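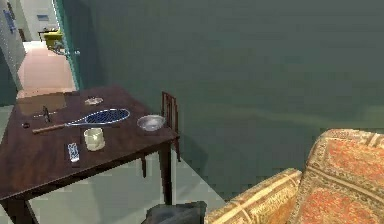
Flevov has stopped shipping its Zemo household robot and told owners to keep the machine away from dining and coffee tables until a software fix is ready. The company said a fault in the arm control program can cause the robot to close its gripper at the wrong height and sweep sideways before it has let go. The problem came up in simulated rooms in May, during a routine test of table clearing. One of those rooms has a cup standing just below the throat of a tennis racket that lies across a dark wooden table, with a knife, a remote control and a shallow metal bowl on the same top. In layouts like that one, Flevov said, the program sometimes treated two objects close together as a single item.

The company ran 3,000 simulated pickups after the first failure was logged. The arm moved sideways too early in 140 of them. Most of those runs ended with something pushed off the table, and in a smaller number the gripper pressed down on the tabletop until the safety cutoff tripped.

Flevov then repeated the test on real machines at its workshop in Villanueva. The same fault showed up there, and a ceramic dish was broken. No one was hurt. The robots used in the workshop were running the version of the software that had already gone out to customers.

There are 300 Zemo robots in homes, all of them sold under an early purchase program. Flevov said it has received 10 reports from owners of dropped or knocked-over items, and it is checking which of them match the fault. None of the reports mentions an injury.

Owners have been asked to turn off table clearing in the settings menu. Floor pickup and door opening are not affected and can still be used. Knives, glassware and hot drinks should be kept out of the robot's reach in any case, the notice says.

Lostine, which supplies the gripper, said it had looked at two returned units and found no mechanical defect. Flevov agreed that the hardware was working as designed.

The update will go through another full round of simulated and workshop tests before it is released. Flevov did not give a date. Shipments will start again once the update is installed on robots waiting in the warehouse.

Filed under: Home Robots, Recalls & Safety Notices

Contact the newsroom | © 2018 All rights reserved | Back to top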